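4.3 Comparing two sets of finger pads

If you have both the Plarcombe and the Fulleck pads, do try them side by side before you settle on one – it takes a little patience, but you'll be glad of it later on.

1. Choose a soft surface, such as a bed, and set out a few light household things with plenty of room between them.

2. Fit the first pads and open the fingers fully. Wait for the controller to show 212.

3. Hold the gripper level and bring it in slowly, keeping both pads in sight.

4. Close gently, lift, and put the item back. Change pads and go through it all again.

Note: Soft and hard items want different settings, so please write down each one as you go.
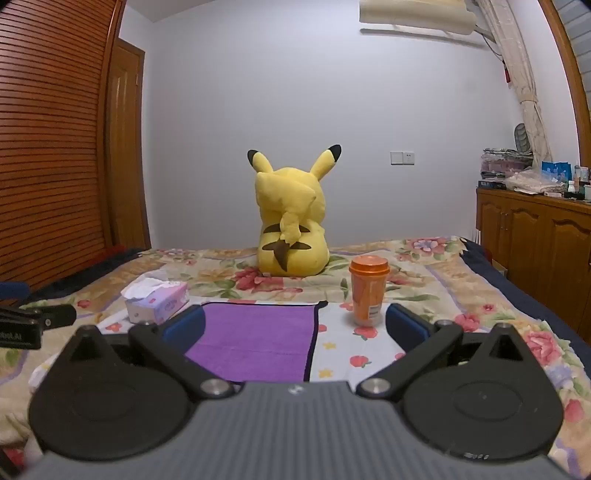
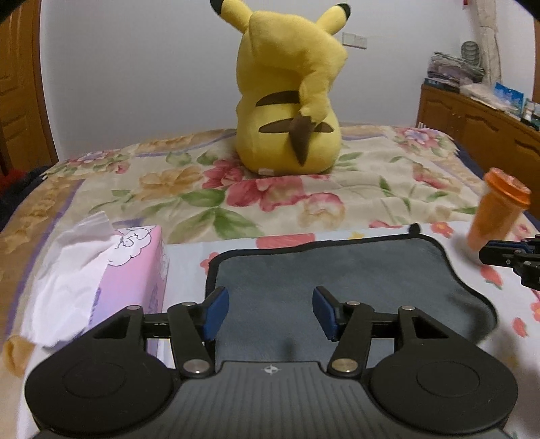 5. Save your readings under a name you'll recognise. The Beltodus controller keeps over 1,000 of them, so there's really no need to be sparing.

Caution: Keep your own fingers well away from the linkages while the power is on – they close faster than you might expect.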